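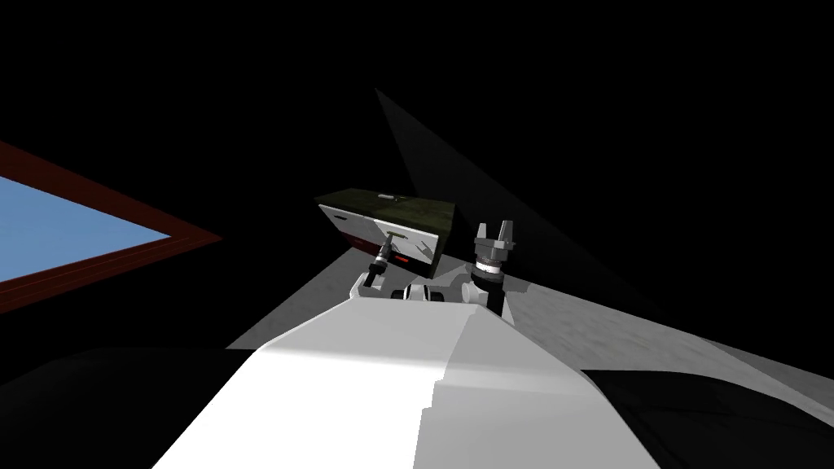 Slide 1. Simulator view, two-arm box task, Grurnau student project.

Let people look at this for a bit before talking. Most of them will have seen student robot demos before and will be waiting for the good part.

Opening: I'm Hussam Fakhoury, I supervised the Grurnau group for two terms, and I was asked to talk about what the students learned from simulation. My answer is less cheerful than the title in your program. The title was written in October, when we all felt better.

What the class was asked to do. Two arms, one box, get the thing open. The left arm works at the front, the right arm is free to help. Point at the right gripper on the slide. Fingers open, holding nothing. I want people to keep that in mind when I get to the numbers.

The numbers. The team calling itself Nimri reported 89 percent success in their final write-up. It's a nice number and it was on their poster in very large type. I asked what counted as a success. Pause here. A success was the left gripper touching the front of the box before the time limit. Opening the box was listed under future work.

I don't blame the students for this. We gave them a scoring script that rewarded contact and they did what it paid for. I wrote part of that script. (Say this plainly, don't play it for a laugh.)

When we rescored for the lid or the front moving at all, Nimri got two runs out of 20. The other team, Furnell, had claimed much less to start with and also got two. Furnell's report was nine pages shorter and I gave it the better grade, and there was a complaint, which I'll skip unless someone asks.

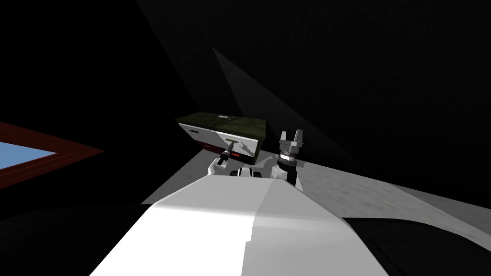
So why two arms? I put this to both teams in the final review. The usual reply is that one arm steadies while the other pulls. Fine, but neither team had a single logged run in which the right arm steadied anything. Furnell at least tried switching it off. Their score didn't change. I think that was the best experiment anybody ran all year – it took an afternoon and it's one line in an appendix.

Things I'm tired of hearing, go through fast:
"It works in sim." Works by whose script?
"We just need more training." They had 21 training runs saved and had watched four of them from start to finish.
"The real arm will be easier to tune." The Hodisden lab has a real arm. Ask them.

What I'd change. Students write the success test before they write any control code, and they swap tests with the other team. Every reported percentage comes with the run count next to it. Each team sits and watches failures for one full session with the laptops closed. One arm first. A second arm if they can show me a run where the first one needed it.

Someone will ask if simulation is worth the class time. I'd say yes, mostly. It's cheap, and the teams can crash it all night. I'm less sure it taught them anything about boxes. If pushed, mention that the simulator's contact settings were left at default by both teams and I only noticed in the last month.

If short on time, drop the "tired of hearing" part and keep the Furnell experiment.

Rescored results and the new test template are on the handout. The old script is there too, with my name on it.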